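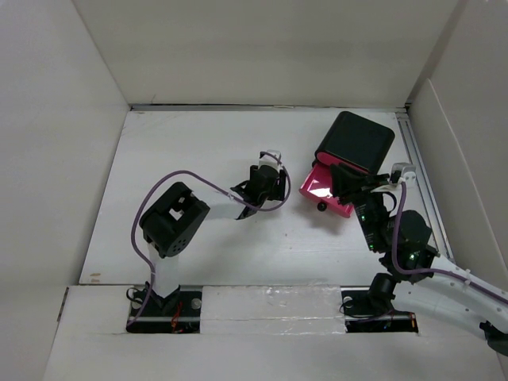

Two-arm station at Brirkdale collects its first set of demonstrations

The robotics workshop in Brirkdale has finished the first part of its project on teaching robots by remote control. Since December the team has recorded 2875 demonstrations on a small station with two arms, which they call Jekura.

The method is simple to explain but it takes patience. An operator sits at a desk beside the station and moves a pair of light handles, and the two arms repeat the movement inside a white enclosure. Every movement is stored together with the video. Later a program named Gonis studies the recordings and tries to do the same task alone.

In the current task the right gripper has to hold a pink and black box and tip it, while the left arm stays free to help. The operators say that the tipping is the most difficult moment, as the hand does not feel the weight of the box through the handles. New operators receive 3 hours of practice before their recordings are accepted.

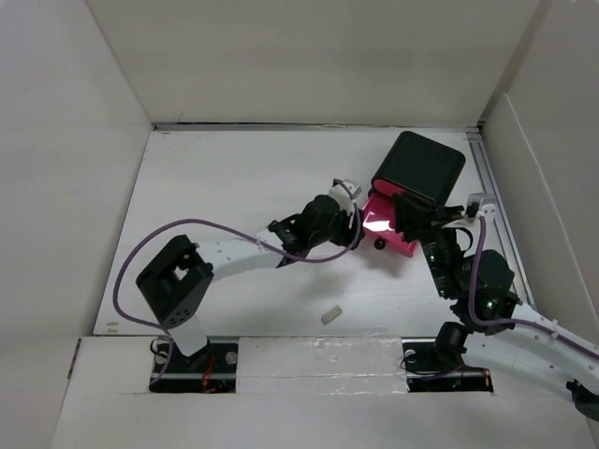 Page last changed: February, 4:19 pm

A small white block is also used in some of the recordings, and it lies on the floor between the arms. The team wants the program to learn from many different positions of the objects, so the operators do not try to place them always in the same spot.

Of the recordings checked until now, 89 percent were good enough to keep. The others were removed mostly for long pauses, or for a grip which was changed too many times. A recording with one small correction is normally kept, and the team considers such corrections useful for the training.

The next part will be made together with Yeo, a company which prepares the software for the handles. For this part 19 new operators are invited, and experience with robots is not required. Applications can be left at the workshop desk in Brirkdale until the end of March.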